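Medidor láser Funden: siete semanas de uso

Lo compré para medir el piso de mis padres antes de ponerlo a la venta, y al final he acabado midiendo también el mío y el local de abajo. Es pequeño, pesa poco y la pantalla se lee bien con la persiana subida. Guarda las últimas 352 medidas -- más de las que voy a necesitar nunca.

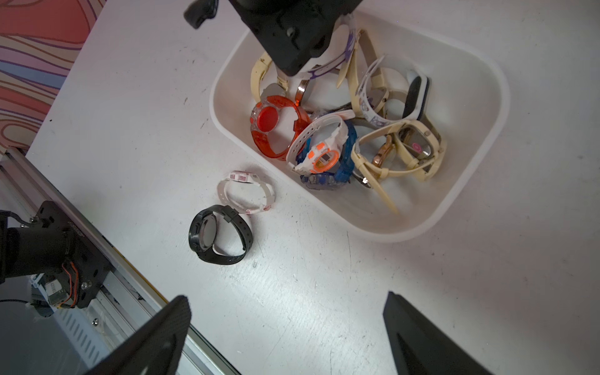
En el pasillo largo me dio 2 cm menos que la cinta. Repetí y salió lo mismo, así que me fío del láser. En el patio, a pleno sol, el punto se pierde y hay que poner una cartulina.

Lo peor es la funda, que no cierra bien. El Vellov de mi cuñado trae una mejor, pero no calcula superficies.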